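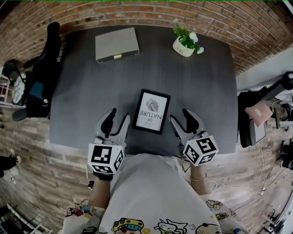
Komix Floor Talk > Automation > Are we training our replacements?

sikder_nights
Henus station, second week. I move a picture frame with two grippers 100 times a shift so a robot can learn to tidy a table. Used to pack orders. My wrists have opinions.

Natsumi Tsuji
Beats packing. You get a chair.

sikder_nights
I had a chair. It didn't have a quota.

triveletti_fan
Packing went from 30 people to whoever's left after October. I wouldn't brag about the chair.

Natsumi Tsuji
Not bragging. Two of us asked to switch and I'd do it again. Same pay, no tape gun.

triveletti_fan
Same pay until the thing can do frames.

sikder_nights
Have you seen it do frames? I'm good till retirement.

dockside
Does anyone know if break is still at 2 for the gripper people? The sheet by the door says both.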